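Talk notes: sharing one workshop floor
Trarnomthorpe hall, 50 minutes with questions

Slide 1. Say hello, check the mic at the back. Mention that the handouts are by the door.

Slide 2. Where we started. When we took on the Collet Street unit there was one big floor and everyone spread out. Cables went wherever they reached. Read out the line from the first safety walk: "no clear path to the exit".

Slide 3. The floor plan. Walkways first, then the benches. We taped everything at full size before moving any furniture. It used up to 75 metres of tape. Pause here, people usually ask what colour. Yellow.

Slide 4. Tall frames and stands. Put them near a wall where you can. Leave room for a person to bend down and work beside them, not only to walk past. Our first layout missed this and we had to shift two benches.

Slide 5. Cables. Bundle them at the base of whatever they feed. Label both ends. Replacing the damaged leads cost us $892 in the first year, so the labels paid for themselves.

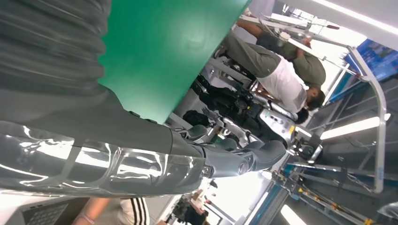
Slide 6. Storage. Flat panels and boards go upright in the rack at the end of the day. Soft covers get folded and put on the Prodness shelving. Small fittings go in the grey tubs.

Slide 7. Budget. Go quickly, the figures are in the handout.

Questions. If there are none, ask who else shares a floor and how they mark it. Finish by 8 pm, the hall gets locked.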